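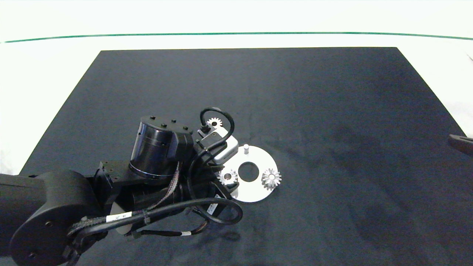
Gear task, head view: gripper at the plate, two gears seated, one on the mat.

Monine gear set - failure subset

Contents
Failed runs from the Stunstead cell, kept apart from the main set. There are 50 runs: 36 dropped gears and 14 protective stops. Head and wrist views are supplied for each run.

Fault
The gripper reported "holding" with no part between the fingers. The arm then carried on to the peg and pressed down. The state flag is set from motor current alone, and cable drag at the wrist was enough to trip it. Treat grip_state as unreliable in every run in this subset.

Wrist view, fingers apart over the table:

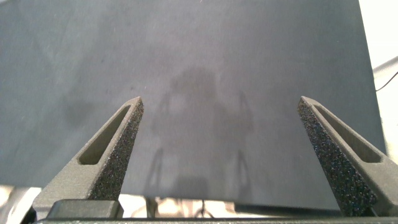

Farina replied on the issue page that the current limit should not be raised to hide the fault, as a higher limit also delays the stop when a hand is in the way. The limit was left alone and a finger width check added.

Known gaps
- Force data is missing from the protective stops.
- Runs logged before May use the old Dollex driver and have no width field.

Last changed: Tue 10 January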